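Recovering from a bad start: what 234 cup demos taught me

July 2022

I've been putting off writing this up until the second round of results came in, and they came in last night, and I'm too happy to sit on them any longer.

If you've read this blog before you know I've been working on imitation learning for small grasping tasks. You show the robot what you want a bunch of times, you train a policy on what you showed it, and then you stand back and find out what you really taught it. We collect with hand-held grippers instead of driving the arm remotely. You pick the gripper up, do the task with your own arm, and the camera on the gripper records what the robot will later see. It's fast, it's cheap, and your shoulder gets sore in a very specific place.

The problem I wanted to fix

Our cup policy (we call it Flestura, long story, involves a typo) was great as long as its first approach was good. Come in square over the cup, close, lift, place. Lovely. But if the first approach was off by a finger width it would nudge the cup, the cup would roll, and the policy would just keep closing on the spot where the cup used to be. Over and over. Helge Vik calls this "grabbing the ghost," and the name has stuck.

When I went back through the old demonstrations the cause was pretty obvious. We were too good at the task! All of us had been picking up paper cups our whole lives, and we had thrown away every take where something went wrong. So the training data had almost no examples of a cup that was half missed, or rolling, or lying at a silly angle against one finger. The policy had never seen trouble, so it had no idea what to do in it.

This isn't a new thought, of course. People have known for a long time that a cloned policy drifts away from what it was shown and then gets lost. The usual fix is to run the robot, wait for it to mess up, and have a person label or correct it. That works, but it ties up the arm, and we share ours with Embla Nygård's project, so arm time is precious.

What I tried

My idea was to put the mistakes in by hand, during collection, with no robot involved at all. Before each take the person holding the gripper starts from a bad state on purpose. I settled on 3 kinds:

Off-center: the fingers begin too far to one side of the cup, so that closing straight away would push it.

Wrong angle: the wrist starts twisted relative to the rim or the side of the cup.

After the bump: you knock the cup first, let it come to rest wherever it likes, and begin recording from there.

From any of those you then do a calm, normal recovery. Back off, look, line up, close. The backing off turned out to matter more than I expected, and I'll get to that.

Cleiton Mendonça pointed out early on that the knock itself must not be in the recording. If it is, you are teaching the robot to knock cups over. I nodded wisely and then forgot to trim the first 30 takes. We retrained without them and the difference was very visible (sorry, Cleiton, you were right).

In total we recorded 234 recovery demos and mixed them with the old clean set. Same network, same training time, same everything else. I really wanted this to be a data result, so I kept my hands off the rest.

What happened

For testing, Alvar Kristiansen set the cups out while I looked the other way, so I couldn't pick the easy layouts without meaning to. We ran 40 trials with each policy, all starting from cups on their sides. The old policy finished 13 of them. The new one finished 31!

I've watched the videos more times than I'd like to admit. What gets me is how different the failures look. The new policy misses, pulls back a little, swings around to the open end of the cup and tries again. Sometimes it needs a couple of goes. I found myself cheering for it, out loud, with headphones on, in a shared office.

About that backing off. In one small side run I used only recoveries where the person corrected by sliding sideways, close to the table, without lifting first. That version was barely better than the old one. My guess is that when the gripper stays low, the camera view is so full of cup that the policy can't tell which way to go. Raise it a bit and the whole cup comes back into view. I haven't tested that properly, so please treat it as a guess.

The other surprise was that two people on the same table helped. Embla Isaksson and I started collecting together just to save time, each with our own gripper, and the data ended up with another moving gripper in plenty of the takes. I was sure this would confuse things. It seems to have made the policy less jumpy about stuff moving nearby, although again, that's one comparison on one table. 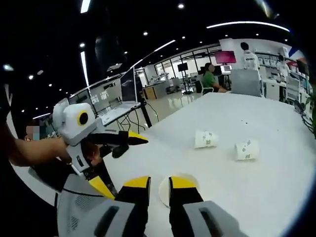 What I want to do next

First, other objects. Paper cups are light and they roll, which makes them a wonderful test, but a recovery for a heavy mug is a different motion. I have a box of odd kitchen things on my desk waiting for their turn.

Second, I'd like to know how few recoveries we can get away with. I suspect a lot of ours are near copies of each other, especially the off-center ones, where I clearly have a favorite side.

Third, Alvar wants to try the same trick on drawer opening. He has already started a list of all the ways to be bad at opening a drawer, and it's longer than mine was for cups. If you've tried anything like this with your own setup, please write to me, above all if it didn't work. I'd love to compare notes before we start recording again.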